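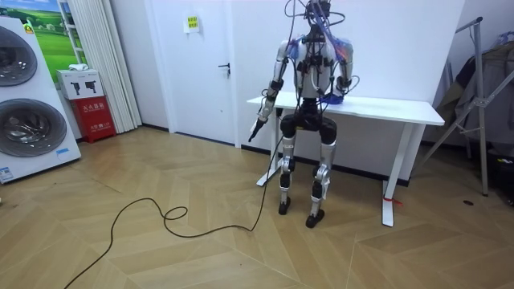
3. Surface, Cloth and Wiping Procedure

3.1 Room and table

All measurements reported in this section were made in one room of the Brandão building, between 14 February 2019 and the end of March. The room has plain walls, a dark baseboard and a light wood floor laid in a herringbone pattern. It was chosen over the larger room used in the Pravlow pilot for its lighting. In the pilot, daylight from one side changed the apparent gloss of the tabletop over the course of a session, and the visual scores drifted with it. During sessions the door was kept closed and the ceiling lights were left on at a fixed setting.

The test surface was the top of a white rectangular table with rounded corners and a matte finish. The table had been in ordinary office use before the study and was not refinished. It carried light scuffs and a few small dark specks that did not respond to cleaning. These were mapped before the first session and excluded from scoring. A new top would have given a cleaner baseline, but the purpose of the work was to describe wiping on surfaces of the kind found in shared offices and kitchens, where the top is already marked and the person cleaning it has to decide which marks will come off.

The table stood with one long edge toward the wall. The gap was kept small so that the cloth could not be carried over the back edge, which in the pilot had led to a line of residue collecting there between sessions. The position of the feet was checked against the floor pattern before each session. A herringbone floor is convenient for this purpose: the joints give a fixed reference at short intervals in both directions, and a displaced foot is easy to notice. Where the table had moved, it was returned to its position and the session was started again.

For recording purposes the top was divided into strips running from front to back. Strips were numbered from the end of the table with the red tie on its leg. The same end was used throughout, including for the repeat sessions in March. The layout of table and wall is given in Figure 2.

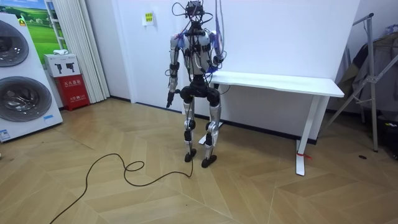

Figure 2. White table in test position at the wall, with the red tie near the bottom of its right leg.

3.2 Cloth

One type of cloth was used in the main sessions, a dark blue woven cloth without a printed pattern. Dark cloths have a practical drawback in that soil picked up from the table is harder to see on them, and the usual advice to turn the cloth when it looks dirty cannot be followed with any consistency. They have a corresponding advantage in this study, as loose fibers left on a white top are visible at reading distance and can be removed before the gloss measurement is taken.

Cloths were laundered before first use, without softener, and were laundered again after each session. In the pilot, two cloths were washed with softener by mistake, and both left a film that raised the gloss readings in every strip they touched. Data from those cloths are not included.

The cloth could be presented to the surface in either of 2 conditions. In the folded condition it was folded into quarters and laid flat, with the open edges facing away from the direction of travel. In the bunched condition it was gathered into an irregular pad and pressed down with no attempt to arrange the edges. The bunched condition was included on account of its frequency in the pilot observations. Written cleaning instructions almost always specify a folded cloth. In practice a cloth that starts folded tends to gather under the point of pressure within a few strokes, and it is seldom refolded unless it has been lifted for some other reason.

3.3 Cleaning solution and moisture

The cloth was dampened with Zitarex solution at the dilution given on the container. The solution was applied to the cloth and never directly to the table. A cloth was considered ready when it had been wrung until no drops fell from it on being held up by one corner. This criterion is coarse, and cloths that pass it still differ in the amount of liquid they carry. Each cloth was therefore weighed before and after wringing, and any cloth outside the permitted band was wrung again or returned to the basin.

The amount of liquid matters more on a matte top than on a glossy one. A thin film of solution fills the texture of the finish and makes the surface look darker and smoother for a time. If the reading is taken too early, the meter registers the film and the strip appears to have changed more than it has. The waiting period was fixed on the basis of trial readings from strips wiped with water only, and was extended once after it was found that strips near the wall dried more slowly than those at the front — presumably an effect of reduced air movement behind the table.

3.4 Soil

Two soils were prepared. The first was a dilute coffee and sugar mixture applied by dropper and left to dry. The second was a light cooking oil spread with a roller to give an even smear. Neither is a standard soil, and the results should not be compared directly with work based on standardized test dirt. They were selected to represent the marks most often reported for shared tables in the Pravlow survey, in which drink rings and greasy hand contact were listed ahead of ink, food crumbs and dust.
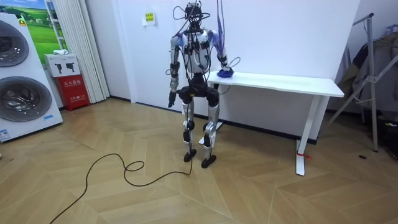

One reader of an earlier draft objected that an oil smear laid down with a roller is too uniform to stand for hand contact, and that a real tabletop picks up grease mainly along the front edge, where forearms rest, with very little toward the middle. The point is accepted. The roller was kept because it gives the same starting condition in every strip, and a comparison between folded and bunched cloths cannot be made if the soil load varies from front to back by an unknown amount. A separate set of strips was soiled only along the front edge and is reported with the supplementary readings. The ranking of the two cloth conditions was unchanged in that set, although the difference between them was smaller.

3.5 Stroke and pressure

Each strip was wiped in straight, overlapping passes from back to front, with the cloth in continuous contact for the length of the pass. Circular wiping was tried in the pilot and abandoned. It removed dried coffee slightly faster but redistributed oil over adjoining strips, and the boundary between a treated and an untreated strip could no longer be located. A total of 694 passes were scored as valid. A pass was rejected if the cloth left the surface before the end of the strip, if it crossed into a neighboring strip, or if a fold slipped out from under the point of pressure and trailed behind it.

Pressure was applied at a single region near the center of the cloth. This reproduces a feature of ordinary wiping that is easily overlooked: the area of cloth in firm contact with the table is much smaller than the area of cloth lying on it. With a folded cloth the load spreads a short distance through the layers, and the contact patch is fairly regular. With a bunched cloth the load is carried on a few ridges, and the hollows between them touch the table lightly or not at all. 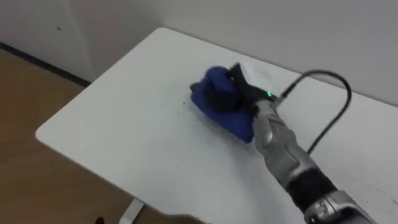
The consequence appears in the pattern of residue. Strips wiped with a bunched cloth showed narrow bands of oil lying parallel to the direction of travel, spaced irregularly, with clean bands between them. A second pass along the same line reduced the bands only when the cloth had been lifted and set down again in the meantime. If it had not, the ridges followed their previous tracks and the residue remained where it was. Strips wiped with a folded cloth showed a more even result with a faint line at each side, where solution had been pushed out from under the cloth and had dried at the margin.

3.6 Readings and scoring

Gloss was measured with a Kusarent handheld meter placed flat on the table and read at fixed stations along each strip. The meter was checked against its reference tile at the start of every session and after every 100 readings. In all, 3163 readings were retained. Readings were discarded where the foot of the meter overlapped a mapped scuff or speck, or where a fiber was found under the aperture after the reading had been taken.

Visual scoring was done separately, from the front edge of the table, before the meter was brought to the surface. The scorer recorded the presence of bands, margins and isolated spots for each strip, without access to the cloth condition. Agreement between the visual scores and the meter was good for oil and poor for coffee. Dried coffee leaves a colored edge that is obvious to the eye on a white top but has little effect on gloss, and several strips that the meter treated as clean were scored as visibly marked. For this reason the coffee results in Section 4 rest on the visual scores alone.

After each session the whole top was wiped twice with water and a fresh cloth, left to dry, and read again at all stations. Small increases in gloss were found along the strips nearest the front, consistent with gradual polishing of the finish by repeated wiping. The increase was corrected for by expressing each reading relative to the most recent baseline at the same station.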